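FOR IMMEDIATE RELEASE

Sarnitine Opens Its Stem Bar in Clallport This February, With Faux Flowers Sold One at a Time

CLALLPORT — Hi, I'm Kelly Macedo, and I own Sarnitine, the little artificial flower shop at 818 Bezerra Street. I've never written a press release before, so if I'm doing this in the wrong order please forgive me. The big news is that we're opening a stem bar in February! You'll be able to walk in, pick faux flowers one by one, lay them out on a table until you like what you see, and take home a bunch that you put together yourself. Up to now we've only sold finished arrangements, already in the vase, and I've been wanting to change that for a long while.

The idea came from my customers. Somebody would come in, point at a big arrangement in the window and ask if they could have that one, only without the yellow, or with fewer roses, or shorter so it would fit on a shelf over the sink. I'd say sure, and then I'd be back there pulling the whole thing apart and gluing it together again while they waited. After a while I started just handing people the flowers and letting them play. They were so much happier! One woman stood at my counter for most of an afternoon moving the same hydrangea back and forth, and she left with the prettiest bunch that has ever gone out my door (and I include all of mine).

So we cleared out the front half of the shop, where the gift cards and candles used to be, and put in racks of single stems with a price tag on each row. The candles have moved next to the register, for those of you who come in for candles.

The first line at the stem bar is called Brisanau. I put it together over the winter and it's built on two flowers, hydrangeas and roses, with separate greenery to go between them. I picked hydrangeas because they fill up a vase fast and you don't need a lot of them. I picked roses because everybody asks for roses. The hydrangeas come in pale blue, cream and a dusty pink. The roses come in red, white and a peach that I went back and forth on for weeks and finally kept, mostly because my sister bought the whole first box. You can mix any of it. I'm stocking 200 Brisanau bunches' worth of stems for opening month, and when a color runs out I'll reorder it, but please be patient with me on the peach.

People ask me if faux flowers look fake. Some do! I've got a box of bad ones in the back that I keep for teaching, and they're shiny and stiff and every bloom faces the same way. What I look for is a head that's full but a little uneven, and a stem thin enough that you don't notice it in a glass vase. I also like leaves I can move. A leaf stuck out flat at the side gives the whole thing away from across the room, and it takes two seconds to bend it up under the bloom where it belongs.

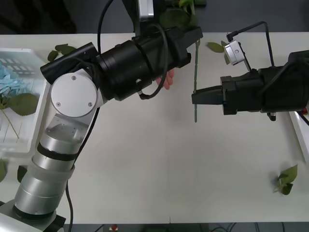
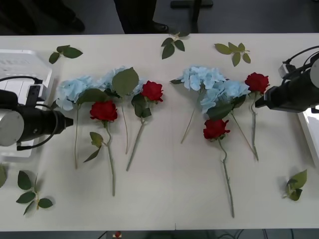
Laying everything out flat before you go anywhere near a vase is the one habit I push on everybody. At the stem bar you'll get a clear stretch of table to do it on. Start with your blooms at the far side and the stems coming toward you, the way the blue hydrangeas and red roses are lying on the white table, and don't worry if the stems cross. You want to see the colors next to each other first. With pale blue and a strong red, I like the red to sit a bit lower than some of the blue and never all in one spot, so your eye has to travel. Keep your loose leaf sprigs out around the edges until the flowers are settled. If you start with the greenery you'll run out of room for the good stuff, and I say this as a person who did it wrong for years. Once you're happy, pick up the tallest stem, hold it where you think it'll stand, and add the others around it one at a time.

Then there's the question of length. Most of our stems come longer than you'll need, and I leave them that way on purpose, as you can always take some off at home. Bring your vase with you if you can! I mean it, carry it down Bezerra Street under your arm, we love to see them. If you can't bring it, measure how tall it is on the inside and write that down, along with how wide the mouth is. A narrow mouth will hold up a loose bunch all by itself. A wide one needs help, and we carry a few things for that, or you can do what my grandmother did and crisscross some clear tape over the top. For cutting, please don't use your good kitchen scissors. There's wire in a lot of faux stems and it'll chew up the blades. We have cutters tied to the table with ribbon, and I'll cut anything you want for free before you leave. If you don't want to cut at all, bend the bottom of the stem back up on itself and tuck it in the vase. It works fine as long as the glass isn't clear.

What it costs: single stems are priced by the row, and the greenery is cheaper than the blooms. If you'd like it simple, there's a Brisanau bunch for 20 dollars, and you choose the colors. It comes with flowers plus a handful of leaf sprigs, tied with string so you can take it apart again. The string matters to me. I don't want anybody feeling like the bunch has to stay how it was on the day they bought it. Switch the flowers around when you're bored. Put the roses away in spring and bring them out in the fall. They'll keep.

On that subject, I get a lot of questions about storage and dust, so I'm going to put my answers in here and maybe fewer people will have to call. For dust, use a hair dryer on the cool setting and a soft paintbrush for the places between the petals. Hydrangeas hold more dust than roses do, since there are so many little petals, so give them a turn upside down and a gentle shake first (do it outside, trust me). Keep all of them out of a sunny window if you can help it. The blues fade before anything else. When you put them away, lay them in a long box with tissue paper under the heads and don't stack heavy stuff on top. If a bloom does get squashed, a little steam from a kettle and some patient fingers will bring most of it back. Let it cool before you fuss with it any more.

I'm also starting a free table session for anybody who feels nervous about arranging, or who just wants company while they do it. It'll be at 2 in the afternoon, every week that we're open, and the day will be posted on the shop door once I've worked out the schedule with the pottery studio next door, as we share a parking lot and theirs fills up. You don't have to buy anything to sit in. Bring an arrangement from home that's bugging you and we'll take it apart together. I'd especially love to see old wreaths, and those baskets everyone has on top of a kitchen cabinet that haven't been touched in forever. Kids are welcome with a grown-up. They're usually braver than we are about color.

For brides, churches and restaurants: yes, you can order ahead from the stem bar, and yes, I'll still make finished arrangements if that's what you'd like. I need a few weeks for anything bigger than one table. What I'd suggest is that you come in and lay out a single bunch first, we'll settle on it together, and then I'll match the rest to that one. It saves so much back and forth over email. I had a bride last year who sent me a lot of photos of blue flowers and every one was a different blue, and it took us all of ten minutes to pick once she had the stems in her hand.

A few smaller things while I've got you. We'll take back any uncut stem you didn't end up using, as long as you still have the tag. Cut stems we can't take back, but I'll trade you for one from the odds-and-ends bucket by the door. We do gift wrap, in brown paper or white. The shop is one step up from the sidewalk in front, and there's a ramp on the parking lot side, so knock on that door if it's locked and I'll come around. And we don't sell real flowers, though I'm asked about it nearly every day! There are lovely ones at the farm stand out by the harbor and I buy them myself.

I'd like to thank everyone in Clallport who has put up with paper over my windows for the past month. It's been quite a project, and there's still one rack I'm not satisfied with, so if you notice that the greenery has moved since your last visit, that's me.

Reporters, bloggers and anybody with a neighborhood newsletter are welcome to stop by before opening and make a bunch. You can keep it. Mornings are best, before it gets busy, and I'll have coffee on.

About Sarnitine

Sarnitine sells artificial flowers and greenery, vases and a few candles from its shop in Clallport. The Brisanau line of single stems will be sold only in the shop to begin with.

Press contact

Kelly Macedo, owner
Sarnitine
818 Bezerra Street, Clallport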